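Okay, slide 4, and this is where I slow down, so if I'm rushing somebody wave at me.

Rules for testing in sim before anything touches real hardware. We've got two at Dewan that I will fight for. First one: write down what counts as a good grasp before you run anything. I mean literally type it into the log, then hit go! We skipped that on the Storis runs and spent a whole Thursday arguing over which trials had passed (I was the loudest, sorry Odette).

Second one: keep the clutter in. Pictures on the wall, a bottle on its side next to a rack, whatever a room would have. A bare gray box makes everybody's numbers look great and teaches you very little.

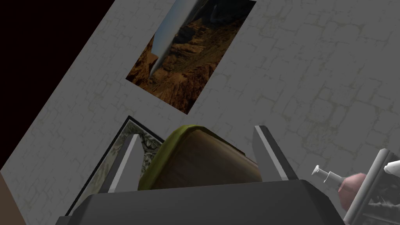

Priit Liepiņa wrote back after the dry run that a rule like this is useless unless the clutter gets logged too, or two teams will each say "cluttered" and mean totally different rooms. Fair! So we added it: room file and object list go in with every result, same folder, same name.

Pause here, ask who keeps their failed runs. Wait for hands.

Then on to slide 7, the sign-off sheet. Skip the Plaltden story if we're past 2 o'clock.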